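PRESS RELEASE
For immediate use

Murkside workshop puts its home-built grippers on show and asks people to doubt them

Murkside, May. The shared workshop at Murkside will open its doors this month to show Homeck, a pair of hand-held grippers and a backpack rig put together by members Ozan Coşkun and Ertuğrul Coşkun. The aim is to record a person doing household jobs so that a robot arm might one day copy them. The builders are not promising that it will.

"We have read plenty of announcements about robots that lay the table," said Ozan Coşkun. "Most of them go quiet when you ask how many goes it took. We have 122 recordings we would show anyone and a good many more that we wouldn't."

The wearer carries a gripper in each hand, marked with printed black-and-white squares, and has a small monitor at chest height. Practice jobs are kept dull on purpose: hats, plates, cups. 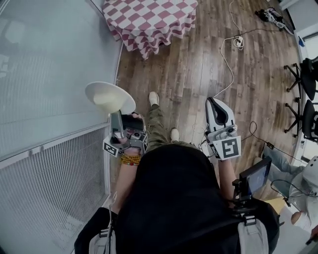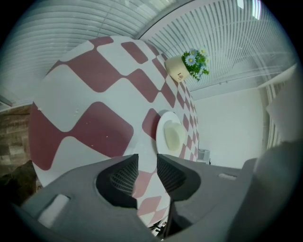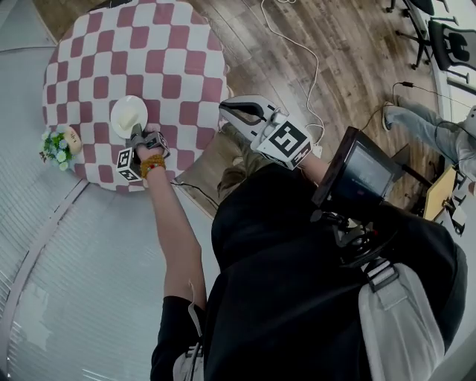 Homeck has cost its makers £1,846 so far, a sum that leaves out their time and the first set of jaws, which cracked. The present build is the third. Ertuğrul Coşkun, who looks after the wiring, says the cables are still the weakest part and that the straps need another go.

"People ask when it will do the washing-up," he said. "I don't know that it ever will. I'd like to see it put a cup down the same way 47 times running before I talk about washing-up."

Parts of the software were written with Birnurus, a small firm that has lent the pair 18 evenings of advice. Halilović, the hardware shop next door, has supplied screws and brackets at cost. Neither has a stake in the project, and there are no plans to sell it.

Visitors may try the grippers on from 6.30pm. Failed recordings will be played alongside the good ones, and the drawings can be copied and taken home. Anyone who has built something similar and given up is especially welcome to come and say why.

Press questions should go to Ozan Coşkun at the Murkside workshop.

ENDS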